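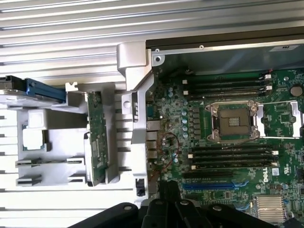

Ticket 247: Dell tower shuts itself off, then won't start at all

Search tickets Go
Home Tickets Knowledge base Parts shelf Log out

Opened 6 March 2021
Site: Clurarier, Madigan building, back office
Status: Open, waiting on me

What's wrong

The old Dell that runs the Surell label software has been turning itself off. At first it did it once in a while, usually in the middle of a long print job, and everyone just pressed the button and carried on. Then it started happening within minutes of logging in. This morning it wouldn't get that far. Fans come up, power light comes on, nothing on the monitor, and after a bit the whole thing drops and tries again by itself.

I'd love to just retire this machine, but the label templates live on it and the Surell license is tied to it, and moving that license is a ticket of its own (I opened it in January, it's still sitting there). So for now I'm fixing the tower.

Before I opened anything

Swapped the monitor cable for the one off my own desk. Same thing. Different outlet, different power cord, same thing. Unplugged the label printer, the scanner and the USB hub, so it had only a keyboard and the monitor on it. It stayed up a little longer that time and I got excited for no good reason.

I also pulled the drive and hooked it to my laptop with an adapter. Good news there! The drive reads fine. I copied off the whole template folder, 1,386 files, and spot-checked a bunch of them. They open. So whatever happens to the tower, we still have the labels, and I can sleep.

Power supply

I had a Walix supply on the parts shelf that I know is good, it ran my test bench all winter. Hung it outside the case and plugged it in. Exact same behavior, fans, light, no picture, off, on again. Put the original back. I'm calling the power supply OK unless something later makes me change my mind.

Memory

This took forever. I pulled all of it and tried one module at a time in the first slot, with a restart for each. Every module gave me the same blank screen. Then I tried the other bank, same again. I tried it with no memory at all too, to hear if it would complain, and it did beep at me, which I took as a hopeful sign. The board is at least awake enough to be annoyed.

I wiped the module edges with alcohol and a lint-free cloth and blew out the slots. Quite a bit of dust came out of there. The modules are in an antistatic bag, labeled by the slot they came from. Please leave them in that order if you tidy the bench.

Cooler and processor

With memory looking unlikely I went after heat, and I should have gone there first, given that the shutdowns started during the long jobs. The cooler didn't want to come off. I didn't want to yank it, so I wiggled and waited and wiggled some more. When it let go, the old paste was like chalk. It came off in flakes. I've seen bad paste before but this was something.

Cleaned the cooler base and the top of the processor until the cloth came away clean. Then I opened the lever, took the processor out and put it in its own little clamshell. So right now the socket is bare with the retention frame standing open, and both memory banks are empty. Please don't set anything down on the board while it's like this — those contacts are tiny and I'm not buying another one.

I went over the socket with the magnifier and a flashlight, from every side, for longer than I'd like to admit. I didn't spot a bent contact. I also didn't see any paste down in there, which I was worried about with all those flakes flying around. The capacitors next to the socket look flat on top to me, no bulges and no crust. That's only eyes on the parts, though. A capacitor can look perfect and still be bad, so I'm not crossing them off.

The coin cell is still in its holder. I haven't measured it yet. It's cheap enough that I'll probably just replace it while I'm in here and set the clock again afterward.

Things I wrote down so I don't forget

Loose thin red wires at the lower left of the board. They need to be tucked away before the cover goes on, I don't want them anywhere near a fan.

Expansion slots are clear, leave them that way for the first test. Onboard video only, if I can get it.

The case screws are in the jar lid. The cooler screws are in the other jar lid. Do not combine the jar lids!

Plan

New coin cell. Processor back in, lever down, fresh paste (the small tube, a pea-sized blob and no more), cooler on, tightened a little at a time going corner to corner. Then one memory module in the first slot, keyboard, monitor, power. If I get a picture I'll sit in the setup screen and watch the temperature before I let it load anything. If that holds, the rest of the memory goes back in and I'll run a memory test overnight.

If I get no picture, my money is on the board. There's a used one listed with a parts seller for the same model and I've got the page saved. I won't order until after the test.

Update, same day, later

Not reassembled yet. Spent almost two hours looking for the thermal paste, which had been put in the drawer with the glue sticks. It's dried out at the tip, and what I squeezed out behind it was grainy, so I don't trust it. New tube ordered along with the coin cell.

Shipping needs to know they're printing labels from the front desk until this is done. I put the copied templates on the shared drive, in the folder called LABELS TEMP. The big pallet labels don't line up from there, the margin is off on the left. Use the small ones and write the pallet number by hand. I'll look at the margin when the parts come in.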